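February – notebook, feather color work (squirrels and birds with missing pigment)

Back in the Bullby hut at 6:40 in the morning. Low cloud, no wind. Walked the hedge line from the gate to the Skukgate stile and saw the pale blackbird twice, both times on the ground under the hawthorn. Same bird as last month, I think. White on both outer wings and a patch on the nape, dark eyes, bill normal yellow. I have it down as leucistic. Nives wants to call it progressive graying and she may be right. We can't settle it without seeing it after the next molt.

Sheets so far: 483 sightings sent in, 292 with a usable photo. Of those, 259 are now scored. The rest are waiting on Ashok, who has the second set of scoring cards.

Problems with the scoring

1. Overexposed photos. A wood pigeon in full sun looks paler than it is. Dörte suggests we throw out anything where the bark or wall next to the bird has gone white too. Agreed, starting with the next batch.

2. Duplicates. The white squirrel at Brolau has been reported under three different street names. Merged them, kept the earliest.

3. Eye color. Four records say "albino" with no view of the eye. Changed to "unknown" – Raffaele to write back to the senders.

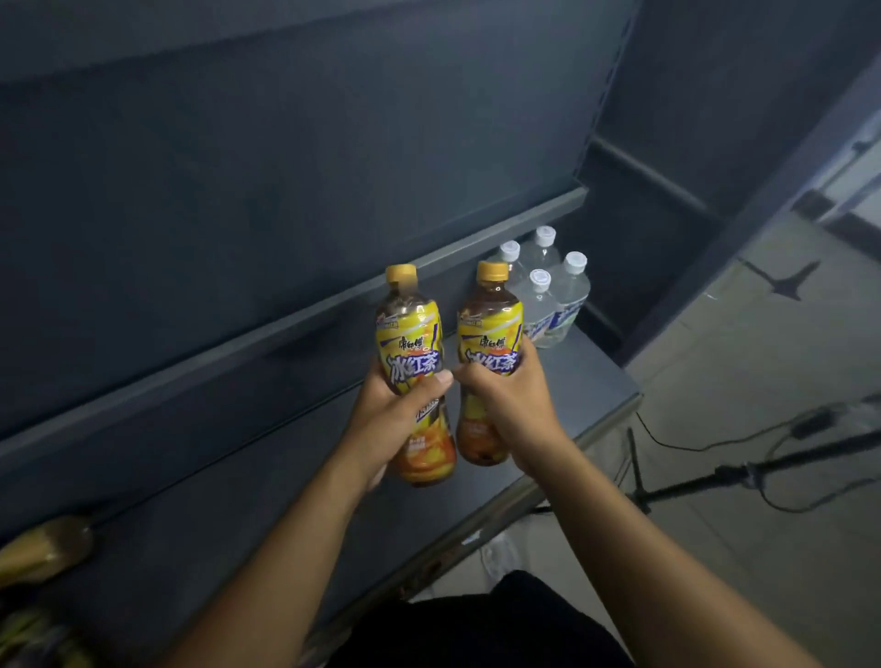
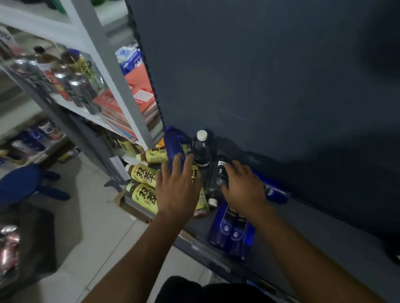
4. Tail feathers. We still have no rule for a single white tail feather. Could be an old injury, could be pigment. For now it gets its own code (T1) and stays out of the totals.

Shed feathers

Raffaele brought an envelope from Cattaneo, two primaries and some body down, found under a roost. Under the hand lens the white primary is badly worn at the tip and the dark one is nearly clean. Fits with what we had in the fall. Put both in the flat drawer, labeled, not in the tin – the tin had moth in it.

To do
Ask Viorica for the old ringing list, need to check whether the pale blackbird's father was marked.
Reprint scoring cards with the T1 code added.
Go back to the hawthorn at dusk, sit on the far side this time, bring the longer lens.
New batteries for the scale.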